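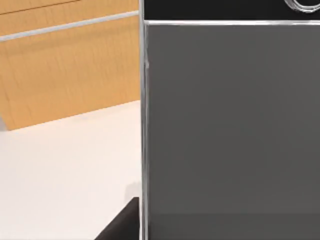 Dull gray next to shiny silver. Same kitchen, same light.

Light & Color / Ages 7 to 11
Reading time: 3 min

Why are some things shiny?

Spoons are shiny. Socks are not. Even brand new socks. Even very clean socks.

So what's going on? Light, mostly. And bumps.

First, the light bit

You see things when light gets into your eyes. Some of it comes straight from a lamp or the sun or a TV. Most of it doesn't. Most of it hits something first, like a chair or your brother, and bounces off, and then gets to you. No light, no seeing. Try finding a sock in a closet with the door shut.

When light bounces it follows a rule. It leaves at the same slant it came in at. Roll a ball at a wall on a slant and it does the same thing. Straight in, straight back. Slanty in, slanty out the other side. Scientists call this reflection.

Now the bumps

Say you throw a whole bucket of bouncy balls at a smooth, flat wall. All in the same direction, all at once. (Don't. The hallway at our library in Fukenside still has a dent.) They'd all bounce off in the same direction too, nice and neat.

Now throw them at a pile of rocks. Balls everywhere! Each one hit a different bit of rock, facing a different way.

Light does this. A mirror is the smooth wall. The light comes off in the same neat pattern it arrived in, so you get a picture. Your face, usually. A sock is the pile of rocks. Light goes off every which way and the pattern gets all scrambled. You can see the sock fine but you can't see yourself in it.

Shiny = light bounces off neatly.
Dull = light gets scattered. The grown-up word for dull is matte. Say it "mat."

But my wall feels smooth!

Yep. Painted walls can feel smooth and still be dull. Your fingers are good but they can't feel really tiny bumps. Light can be messed up by bumps much smaller than a grain of salt. Paper is the same. Feels smooth, looks like a hairy mess under a microscope. Lots of little threads from wood, all squashed together.

What about metal?

Metal is extra good at this. It throws back most of the light that hits it, and if it's polished it throws it back neatly. That's why old mirrors were made of polished metal. Scratch it up and it goes dull. Still metal, just bumpy now. Look at an old baking tray and then at a new spoon.

Most mirrors at home today are glass with a very thin layer of metal on the back. The metal does nearly all the bouncing. The glass keeps the metal flat and stops people scraching it.

Is white shiny? Is black dull?

This one gets mixed up a lot. Color and shine are two different things.

White things bounce back nearly all the light. Black things soak up most of it. But both can be smooth or bumpy, so you can have shiny white (a bathroom sink) and dull white (chalk). Shiny black (a piano) and dull black (a chunk of charcoal).

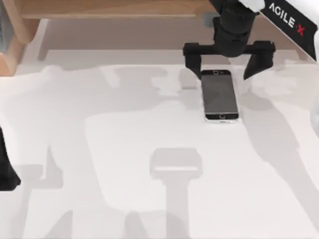 Babar Usmani wrote in to ask how a black thing can be shiny at all, if black soaks up the light. Surely there's none left to bounce?

Good question and we had to go and check. There's a bit left. When light hits a smooth top, like glass or varnish, a small part bounces right off the surface before it gets inside. The rest goes in, and the black swallows it. On a black thing that small bit is easy to notice, as there isn't much other light coming back to drown it out. So you can sometimes see your face in a phone screen when it's switched off.

Try it: make foil go dull

You need 2 pieces of kitchen foil. A lamp. A grown-up who doesn't mind you using up the foil.

Keep one piece flat. Look at it near the lamp. You should see a blurry lamp in it.
Scrunch the other one up into a ball, not too tight. Count to 17 if you like, it makes no difference.
Open it out gently. Look again.

No lamp! Just lots of little sparkles. Same foil, same amount of light coming back, but now it's bouncing off in all diffrent directions. Each crinkle is a tiny mirror pointing its own way.

Extra: a puddle on a still day, then a puddle on a windy day. Same idea. Best around 3 in the afternoon if the sun's out. Never look right at the sun, or at the sun in a puddle either.

Words to keep

Reflection: light bouncing off something.
Matte: dull, not shiny.
Scatter: to go off in lots of directions.

Next time: why soap bubbles have colors in them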